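Can a robot tidy your table yet? A small test you can do yourself

Many people ask me if a robot arm can already help with chores at home. My answer is always the same: choose one chore, make it very small, and test it properly. On this page I explain how to do this with the chore "put the things in the bowl". You need an arm with a simple two-finger gripper, a table, a bowl and a few objects.

Step 1. Choose the objects

Take one hard object with straight sides and one soft object with an uneven shape. A block is the easy one, as the fingers can close on two flat faces. A plush toy is more difficult. It changes its form when you press it, and it does not always lie the same way on the table. Gunvor Haugland, who started this test with me at Clerkthorpe, wanted to use socks. I advise you to leave socks for later.

Step 2. Prepare the table

Keep the bowl near the middle, where the arm can reach it from all sides. A low wall along the edges is useful, so that a toy which rolls away does not end up on the floor. Check your lighting also. Clear plastic and shiny surfaces give bright reflections, and some vision programs are confused by them.
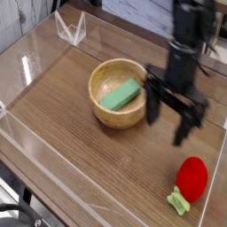

Block in the bowl, strawberry still on the table.

Step 3. Write down what "done" means

Do this before the first run. For me, done means that all objects are inside the bowl, the bowl is still standing and the arm has let go. An object that hangs over the rim is not done. If you decide this afterwards, you will be too kind to the robot. I was, in my first notes from February.

Step 4. Run it many times

One good run tells you very little. I do 50 runs for each object and I put the object in a new place and a new direction every time. Give each run a limit of 60 seconds. If the arm has tried 3 times and failed, stop the run and write "failed". Do not help with your hand, even if only a centimetre is missing.

Step 5. Look closely at the rim

With a soft toy, the rim of the bowl is the part to watch. The gripper needs to lift the toy high enough, and the part that sticks out from the fingers must also pass over. Leaves, ears and tails are often forgotten when people set the lifting height. Measure from the lowest point of the toy and not from the fingers.

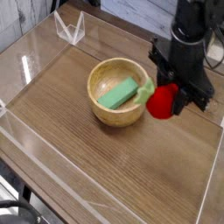 Strawberry in the gripper, with the leaves at the rim of the bowl.

Step 6. Sort your failures

I use these groups: missed the object, dropped it on the way, touched the bowl, ran out of time. Eilif Lie keeps his list on paper and I use a spreadsheet, both are fine. After one evening you will see which group is the biggest, and you can work on that one first.

So, is it ready for the home?

For one bowl and known objects on a clean table, I would say it is worth trying. For a kitchen table after Sunday breakfast, I would not buy an arm for this purpose today. A person clears such a table without thinking, and can also see which things should not go in the bowl at all. If you make the test with other objects, please write your results in the comments, and tell me the width of your gripper.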